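How to Oil a Wooden Tabletop (and Enjoy Doing It)
By Rafia Sandhu

I love this job! A pale wooden top that has gone thirsty and a bit gray can look wonderful again after one slow afternoon, and the tools fit in a shoebox.

You will need:
Fine sandpaper, 180 and 240 grit
A tack cloth or an old damp T-shirt
Food-safe hardwax oil (I use the clear Satti one, 500 ml, and there's always plenty left)
Three or four lint-free rags
Good light from one side

Step 1. Clear everything off
And I mean everything — the fruit bowl, the mail, the coaster that has been there since August. Wash the top with warm water and a drop of dish soap, wiping with the grain, then leave it overnight.

Step 2. Read the surface
Get down low with your cheek almost on the wood and look across it toward the window. Rings, crumbs of old finish and dull patches all show up from there. Run your palm over it too, because fingers find rough spots that eyes skip right past. Mark the bad ones lightly with chalk. 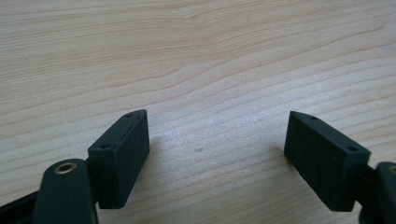 Once you know where the rough spots are, start with the 180 and go over the whole top, not only the chalk marks, or you'll end up with shiny islands. Long strokes, light pressure, always along the grain. Then do it again with the 240. I give each pass 40 strokes per section and put on a podcast.

Step 3. Get rid of the dust
Vacuum first, then wipe with the tack cloth. Wipe again. Dust in the oil feels like toast crumbs and you will notice it every single breakfast.

Step 4. Oil it
Pour a small puddle, smaller than you think, and spread it with a rag until the color wakes up (my favorite part!). Work in strips from the far edge toward you. After fifteen minutes, rub off whatever hasn't soaked in. Let it dry overnight and put on a second thin coat the next day.

Lay used rags flat outdoors to dry, away from anything that burns. Oily rags in a heap can heat up and catch fire.

My neighbor Danish Ansari asked about raised grain after washing. A very quick rub with worn 240 takes care of it, but do it before you open the oil.

Keep hot pans off the top for a week.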